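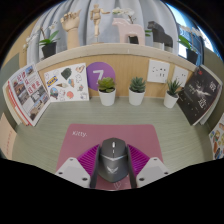
The Desk Is Not Your Problem

Every October or so, the articles come back. Clear your desk, clear your mind. Own fewer cables. Buy the tray that holds the pen that you'll use to write the list of things you're getting rid of. I have read a lot of these, mostly at my own desk while putting off work, and I have started to wonder who they are helping.

The one that set me off this time was from a company called Brindeo, which sells a desk organizer for a little over what I pay for a month of groceries. The pitch was that a messy workspace "steals your focus." There was a survey. The survey had asked 200 people whether they felt calmer when their desk was tidy, and most of them said yes. I'd have said yes too. I would also say yes if you asked whether I feel calmer after a nap, or when my inbox is empty, or when my sister's kids have gone home. It doesn't follow that I'd get more done.

I have some experience here, because I once worked at a firm that took this seriously. Management brought in a clean desk policy with a four-page guide. Personal items were limited to 2 per person. Mugs counted. A colleague of mine, Qiuyue Zhong, kept a plant and a photo of her dog, so her mug lived in a drawer and left a ring on whatever paper was under it. She was the best person in that department before the policy and the best person after it. The people who missed deadlines kept missing them, at very tidy desks.

What did change was the amount of time spent on desks. There were walk-rounds. There were emails about the walk-rounds. Somebody had to decide if a cushion was furniture.

I asked Qiuyue about it recently and she had a more generous view than mine. She thinks the policy was for visitors. Clients came through, they saw clear surfaces, they assumed clear thinking. Fine, but then say so. Don't tell me it's for my wellbeing.
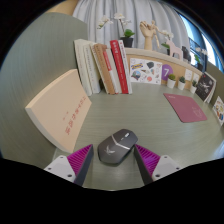
Follow the money, as usual

I notice that the advice to own less nearly always ends in a purchase. Gokumby has an app that reminds you to tidy up and charges you 4 dollars a month for the reminder. Zastard will sell you a box to hide your power strip in, and a second, smaller box for the things that didn't fit in the first. I looked at a chair from Mizuno that promised "mental clarity," and it was a nice chair, but at 300 dollars I'd want it to promise me something I could check.

There's a fair objection to all this. Some people really can't think in a mess, and they aren't making it up. My brother is one. He can't start on his taxes until the kitchen is clean, and the kitchen includes the inside of the oven. I used to take this as proof that tidiness matters. Now I think he just doesn't want to do his taxes, and the oven is a respectable place to hide from them. He files late most years.

I do the same thing in the other direction, I should admit. I'm proud of my piles. I tell people I know where everything is, and then I lose a morning looking for a letter from the bank. So I'm not going to claim that mess is a sign of genius. That idea has been sold hard too, usually by people with somebody else to clean up after them.

My complaint is narrower. When work goes badly, the reasons tend to be dull and hard to fix: too many meetings, a boss who changes his mind, not enough sleep, a job that was described wrong from the start. A tray won't touch any of those. It's cheaper for an employer to talk about trays, though, and I'd keep that in mind the next time a guide to desk habits lands in your inbox.

I did wipe down my desk before I wrote this. It took a few minutes and it looks better. The essay was still late.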